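首页 > 带娃笔记 > 玩具自查

标签:过家家 / 切切乐 / 收纳 / 安全清单

5月 发布 | 作者:Tarnorden小屋管理员

切切乐水果玩具自查清单(附我的碎碎念)

我家这一角的仿真水果攒了好几年,有整套买的,有亲戚家孩子玩腻了送来的,还有从Bepari二手群里一口气收回来的一大包。我把所有零件倒出来数过,切好的、没切的、配件全算上,一共77件。数完我自己都吓了一跳,怪不得踩到的概率那么高!

后来就养成了一个习惯,换季的时候从头到尾查一遍。清单最早是写在冰箱贴下面那张纸上的,被人拿蜡笔画花了,干脆敲出来放在这里。你们家要是也有这类能切开的水果蔬菜,可以照着过一遍,条目不用全做,挑自己家有的看就行。每条后面是我查的时候随手记的话,有点啰嗦,别嫌弃。

一、动手之前

□ 找一张深色的桌面或者铺一块深色的布
我以前在白色餐桌上查,掉下来的小碎渣根本看不见。换成深色以后,裂下来的塑料屑、脱落的漆皮,一眼就能发现。

□ 准备一个带边的浅托盘
水果会滚,尤其是橙子和番茄那种圆的。有一圈边挡着,不至于查到一半趴在沙发底下捞东西(我捞过,捞出来的还不是我要找的那个)。

□ 光线要够
晚上查等于没查。我都是早上九点多,窗帘拉开,趁屋里亮堂的时候弄。

□ 洗手,顺便把指甲刀、放大镜之类的放在手边
放大镜不是必须的,我是眼神不行。

二、外壳和表面

□ 用指腹沿着每一条边摸一圈
重点是合模线,就是两半模具对起来的那条缝。有些玩具新的时候很光滑,摔过几次以后这条线会翘起来,像一根细刺。我的草莓就是这样,摸着扎手,拿细砂纸磨了两下,还是不放心,最后扔了。

□ 看有没有裂纹
对着窗户转着看。柄的根部、叶子和果身连接的地方最容易裂。凡是有裂纹的我一律不留,用胶水粘也不行,粘过的地方再裂开,断口更尖。

□ 轻轻捏一下
捏了会咔咔响的要留意,壳可能已经松了。

□ 颜色有没有掉
用湿的白棉布擦几下,看布上有没有颜色。我这次擦出来一个紫色的茄子,布上一道印子,当场淘汰。家里小的那个还在什么都往嘴里送的阶段,这一条我查得特别严。

□ 闻一闻
放在密封盒里一晚上,第二天打开盖子马上闻。刺鼻的我就不要了。二手收来的那一包里有个玉米味道特别冲,晾了好久都散不掉,只好跟它说再见。

三、切面和连接处

切开的那一面是最容易被忽略的地方,大人检查的时候习惯把水果合起来看,合起来当然都好好的呀。一定要拆开,一半一半地看。

□ 切面边缘有没有毛边
孩子握着半个水果往桌上敲的时候,手掌正好压在这圈边上。

□ 魔术贴有没有翘角、脱胶
翘起来的贴片能被小手整块抠下来,抠下来的就是小零件了。我的处理办法很简单,翘一点点的先收走,不给玩,等有空再决定修还是扔。

□ 带磁铁的,单独放一堆
这条我要多说两句。磁铁一旦从里面掉出来被吞下去,是要马上去医院的事,不能在家里观察等它自己出来。所以凡是木头套装里靠磁铁吸合的,我会逐个看封口有没有松动,拿起来摇一摇,里面有响声的直接拿走。查完点一遍数,对不上就一直找,找到为止。

□ 切面上的籽和果肉是画的、贴的还是嵌的
画上去的看有没有磨掉,贴上去的看有没有起边,嵌进去的用指甲拨一拨,能拨动就不合格。我有个猕猴桃,上面的籽是小贴纸,一拨就起来了。

□ 两半能不能顺利分开、合上
太紧的话孩子会用牙咬。别问我怎么知道的。

□ 是不是都成对
落单的我以前舍不得扔,总觉得另一半哪天会冒出来。现在给它们一个期限,过了这个季度还没找到就处理掉。

四、尺寸

□ 单件能不能整个塞进小零件测试筒
三岁以下的孩子,这一步别省。没有测试筒的话可以买一个,很便宜,我那个是在Dimurwood店里凑单买的。切开以后的每一块都要单独试,别只试完整的。有些水果合起来很大,切成几片以后,最小的那片一下子就滑进去了。

□ 圆的、椭圆的特别留意
葡萄、樱桃、小番茄这几样,我家在小的满三岁之前统统收到柜子最上层。

□ 配件也算
小叶子、小柄、小牌子。我们家曾经有个带绿叶的橘子,叶子是插上去的,一拔就掉。

五、一件一件过

前面说的是通用的,到了这一步就是真正拿在手里看了。我的做法是一次只处理一种水果,拆开放进托盘,查完归位,再拿下一种。

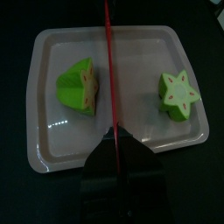
杨桃我家小朋友特别喜欢,因为切开是星星!所以它挨刀的次数也最多,查得要比别的细一点:

□ 五个尖角逐个摸
棱多的水果,磕碰全集中在角上。角磨圆了没关系,怕的是磕出缺口。

□ 棱和棱之间的沟
这里特别藏脏东西。橡皮泥、饼干渣,还有不明来源的黏糊糊,我都抠出来过。用旧的软毛牙刷蘸点温水,顺着沟刷,刷完甩一甩水,立起来晾。

□ 切面上的籽
看颜色有没有磨花,边上有没有翘。

□ 两块大小不一样的话,按小的那块来判断
试测试筒也是拿小的那块试。大的过关不代表小的过关。

□ 星形的切面朝下压一压手心
我自己先压,不疼,再给孩子。这个方法土是土了点,但是好用。

其他水果大致也是这个流程,香蕉多看看弯的那一段,西瓜多看看瓜皮的边。菠萝我已经放弃了,叶子太硬,现在摆在书架上当摆设。

六、塑料刀、砧板和托盘

□ 刀刃有没有豁口
孩子爱拿刀锯桌子腿,锯出来的豁口比原来的刀刃锋利多了。

□ 刀尖是不是圆头
不是圆头的,我会换掉。

□ 托盘四个角和外沿
把托盘翻过来看背面,正面好好的,背面裂了的情况我遇到过2次。

□ 砧板的防滑垫还在不在
不在的话要么补,要么换。自己剪的防滑贴容易被撕下来,贴之前想清楚。

七、清洗和收纳

□ 塑料的用温水加一点洗洁精,冲干净
别用开水烫,我烫变形过一个柠檬,合不上了。

□ 木头的只擦不泡
拧干的布擦一遍,放通风的地方,别暴晒。

□ 内部会进水的,晾的时候把开口朝下
洗完捏一捏,听听里面有没有水声。进了水又倒不出来的,时间长了里面会发霉,外面还看不出来。

□ 彻底晾干再收
我一般隔夜才装箱。

□ 收纳箱的盖子
别用重的翻盖箱,容易压手。我现在用的是Anance的敞口布筐,丑是丑了点,胜在软,摔上去也不怕。

□ 分龄放
大的能玩的和小的能玩的,分两个筐,两个高度。

八、这次的结果

77件查下来,留下56件,剩下的该扔的扔,该收高处的收高处。淘汰得比我想的多,心疼了一小会儿,后来看看筐里清清爽爽的,又挺高兴。大的那个发现茄子不见了,追着我问了一路,我说茄子退休了,他居然接受了。

顺便回一下之前的留言,有人问我要不要干脆全换成一整套新的。我看过一套,标价快赶上1,000块了,没下手。旧的只要查得过关,照样能玩,新买的到手我也是要按这份清单过一遍的。

还有几条我没想好要不要加进去,比如毛绒布料的蔬菜怎么查线头,还有能发声的收银机,电池仓螺丝要多久拧一次。家里有这两类玩具的,在下面说说你们是怎么弄的,我下回换季的时候一起补上。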